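Clamura » Rainy Day Stuff » Tabletop Games

Recent | Games | Kitchen | Garden | About | Say Hi

The tiny pool table has taken over my life

September 26, 2018

So my brother-in-law Nam-gil brought over a mini pool table and I haven't gotten a single useful thing done since. You know the kind, small enough to stick on top of a regular table, with green felt and a cue that looks like it belongs to a very serious doll.
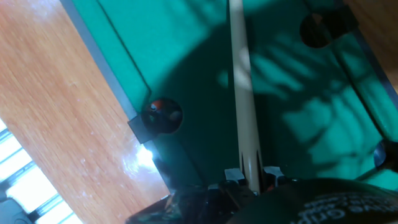 Where do you even put it?

My first try was the coffee table. Big mistake! You end up on your knees with your chin on the rug, and after 10 minutes my back was telling me all about it. The kitchen counter was the right height, but then somebody wants to make toast. We've settled on a wood table, and I like having some bare wood next to the rail to rest my hand on.

If your floor slopes like ours (old house, don't get me started), check the level before you play. I folded up a Voko catalog and stuck it under one end. Every slow shot had been drifting to the left and I'd been blaming my aim for two days, which was a little embarrassing, but at least now I get to blame the shots I deserve to blame.

The cue situation

I love the cue. It's pale, with darker pointy bits inlaid down where the shaft meets the butt, just like the ones in the pool hall where my dad used to take us for fries. It's also really easy to hit too hard with! A full-size stroke on a table this small sends everything flying, and I've already fished a ball out from behind the radiator with a coat hanger. Now I hold it way up close and sort of nudge. Nam-gil uses a big dramatic windup anyway and beats me, so do what you want.

House rules so far

We play first to 6, because a full game goes on forever when both of you are terrible. If a ball leaves the table, you go get it and you lose your turn. Balls get taken out of the pockets when the game's over and not before, since Tae-yang from next door kept "tidying" them halfway through and then we'd all argue about the score.

Keeping the felt decent

Crumbs show up like crazy on green. I go over it with a soft clothes brush, always in the same direction, and there's a strict no-chips policy that I have broken twice. Drinks stay on the windowsill.

I want to do a little tournament in December when everybody's here, so if you've got a good bracket for an odd number of players, leave it in the comments. Nam-gil wants a trophy. I told him he can make one.

Filed under: games, small stuff we love, family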